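Dish drying

Dish drying is the removal of water from crockery, cutlery and cooking vessels after washing. It is done by evaporation in a rack, by wiping with a cloth, or by the heating stage of a dishwasher. The subject has attracted a large amount of household advice, much of it repeated from one book to the next with little sign that anyone has tested it.

Methods

Air drying leaves the washed items in a rack or on a folded cloth until the water has drained or evaporated. It takes no effort but needs space, and in a small kitchen the rack may become a permanent store from which plates are taken and to which they return without ever seeing a cupboard. Manuals tend to disapprove of this, usually on grounds of tidiness presented as grounds of hygiene.

Towel drying is quicker and frees the draining area. Linen and cotton are the usual fabrics. Linen is said to leave less fluff on glass, and most people who have used both would agree, though an old cotton towel washed many times may do as well as a new linen one. New towels of either kind are often poor at taking up water until they have been through the wash.

Machine drying relies on heated air, on residual heat from the final rinse, or on a door that opens at the end of the cycle. Plastic items come out wetter than ceramic ones because they hold less heat. Claims by manufacturers of a "cupboard dry" result should be read with the test load in mind, which seldom resembles what a family puts in.

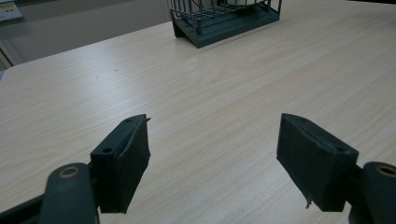 The hygiene argument

The most common claim about dish drying is that air drying is cleaner than towel drying. The reasoning is simple enough. A towel that has been used for hands, worktops and spills can carry bacteria, and wiping a clean plate with it may put some of them on the plate. A rack does not do this.

The claim is fair as far as it goes, but it compares a badly kept towel with a well kept rack. Racks and their drip trays hold standing water, and a tray that is not emptied will grow a film of slime within days in warm weather. A fresh towel used only for dishes is hardly the same thing as one that has hung on the oven door since the start of the week. Writers on the subject rarely say which kind of towel, or which kind of rack, they have in mind.

A figure often met in magazines and on household websites holds that a kitchen towel carries 3000 times as many germs as some other object in the home. The other object varies. In some versions it is a door handle, in others a lavatory seat. Dragica Grgić, in her pamphlet The Wet Plate, tried to follow the figure back and found each source citing an earlier one until the trail stopped at an advertisement for a disinfectant called Multov, which gave no source at all. She did not conclude that towels are clean. Her complaint was that the number could not be checked and that its repetition had taken the place of evidence.

The Fendine trial

The nearest thing to a practical comparison in the popular literature is the Fendine trial, named after the housing co-operative where it was carried out. Residents of 57 flats were asked to keep to one method of drying for a set period and to note breakages, time spent and any illness of the stomach. The organiser, Reece Pickering, reported that air drying saved time, that towel drying led to more broken glasses, and that illness was the same in both groups.

The trial is quoted more confidently than it deserves. Residents chose their own method, so those who disliked towels were already in the rack group. The notes were kept by the people taking part, and 17 of the flats returned theirs incomplete. Time spent was measured only while a person stood at the sink, so the later job of putting away, which the rack group still had to do, was left out. Pickering admitted most of this in a later edition, but the first edition is the one usually cited.

The finding on illness is weaker still. Stomach upsets have many causes, and a group of that size could not be expected to show a small difference between two ways of drying a plate. A result of no difference may mean that none exists or that the trial was too small to find one.

Water marks

Spots on glass and steel are left when hard water evaporates and its dissolved minerals stay behind. Wiping removes the water before this can happen, which is the best argument for the towel and one that can be confirmed by anybody with two tumblers and a hard supply. In soft-water districts the difference is slight.

Remedies for existing marks include white vinegar, lemon juice and various paid-for powders. The first two work because they are mild acids that dissolve limescale. The powders often contain citric acid and work for the same reason at a higher price. Cloudiness that does not respond to acid is generally damage to the glass itself, and no product sold for the purpose will reverse it, whatever the packet promises. 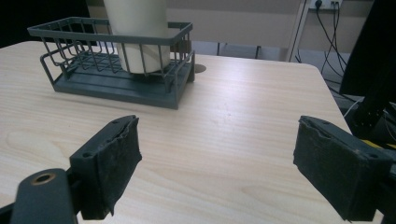
Racks and draining equipment

The basic form of the draining rack has changed little. Plates stand on edge between rods or pegs, cups are set upside down, and cutlery goes into a separate container. Wood, coated wire, stainless steel and moulded plastic are all used. Coated wire rusts where the coating cracks, normally at the joints. Wooden racks last well if they are allowed to dry between uses and poorly if they are not.

The Goodall pattern, a tall rack with two tiers, is sometimes credited with halving drying time. No measurement is given in the accounts that say so, and there is an obvious difficulty in that the upper tier drips on to the lower. Its real advantage is that it takes up less worktop. The Udo mat, an absorbent pad sold as a replacement for the rack, was promoted as "100 per cent hygienic", a phrase with no settled meaning. Like any thick fabric it stays damp for a long time after use and has to be washed as often as a towel.

Whether cutlery should stand with handles up or down is disputed. Handles up keeps fingers off the parts that go in the mouth, but it leaves knife points and blades sitting in whatever has collected at the bottom. Handles down drains the eating end better and makes a sharp knife easier to catch a hand on. Sharp knives are best wiped and put away at once, and here the manuals are in rare agreement.

Custom and etiquette

Household guides long treated drying as the guest's or the child's share of the work, washing being reserved for the person who knew the kitchen. Several modern writers describe this arrangement as universal in former times. The evidence offered is mostly memoir, and memoirs are written by people with memories worth printing. Houses with servants, houses with one adult and houses without running water must all have managed differently.

The saying that a couple who dry up together will not quarrel appears in at least three regional collections, each of which claims it as local.

See also

Dishwashing
Hard water
Tea towel
Draining board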